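Why Do We Take Our Shoes Off at the Door?

Posted August 7, 2024

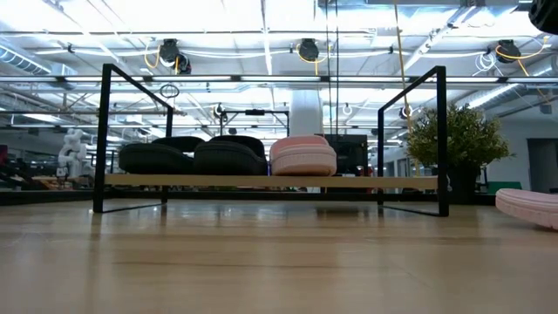 My niece asked me last week whether people in the olden days had to take their shoes off too, or if that was something moms made up. Great question! I went off and read a lot about it, and now I get to tell you.

Let's start with dirt. Think about everywhere your shoes went today. The sidewalk, the school bathroom, the grass where the neighbor's dog likes to hang out (yuck). The bottom of a shoe has little grooves in it to help you grip the ground, and those grooves are very good at picking up mud, sand, pollen and tiny living things called bacteria. Most bacteria won't hurt you at all, but you probably don't want them on the rug where you lie down to read.

Now for the older part of the story. In Japan, lots of homes have a special spot right inside the front door called a genkan (say it GEN-kahn, with a hard G like in "get"). It's usually a step lower than the rest of the house. You leave your shoes down there and step up in your socks or in slippers. One reason has to do with the floor itself. Many Japanese rooms have mats called tatami, made with woven grass, and people sit on them and sometimes sleep on bedding laid right on top. Would you walk on your bed in muddy boots? Me neither. Even slippers come off before you step on tatami!

Plenty of other places do it too. Families in Korea, Turkey, Finland, Thailand and a lot of Canada leave their shoes by the door. In snowy countries it makes a ton of sense, because snow turns into a puddle the second it gets indoors. In some places it's also about respect, and people take their shoes off before going into a temple or a mosque.

Slippers are the next step (sorry, I had to). A slipper is just a shoe that never goes outside. It's soft, it's easy to kick off, and it keeps your toes warm on a cold floor. When I was 7 we lived in Tenadville, in a house with stone floors, and in December I wore two pairs of socks AND slippers and still hopped to the kitchen. Stone and tile feel so cold because they pull the heat out of your feet fast. Carpet pulls it out slowly, so it feels warmer even when both are at the very same temperature. You can test this! Stand with one bare foot on a rug and the other on tile and wait 30 seconds.

Some families keep extra slippers just for guests. If you visit a friend and you aren't sure what to do, look by the door. Lots of shoes there? Take yours off. No shoes? Just ask, it isn't rude.

Not every house has this rule, and that's fine. Some people need their shoes on indoors to help them walk safely, and some families wipe their feet really well on the mat and call it good.

Things to try at home:

Press a piece of clear tape on the bottom of your sneaker, peel it off and stick it on white paper. Look at it with a magnifying glass. Wash your hands after.

Ask the oldest person in your family what the shoe rule was when they were 11.

Draw a slipper for an animal with more than two feet. I did a centipede and ran out of paper.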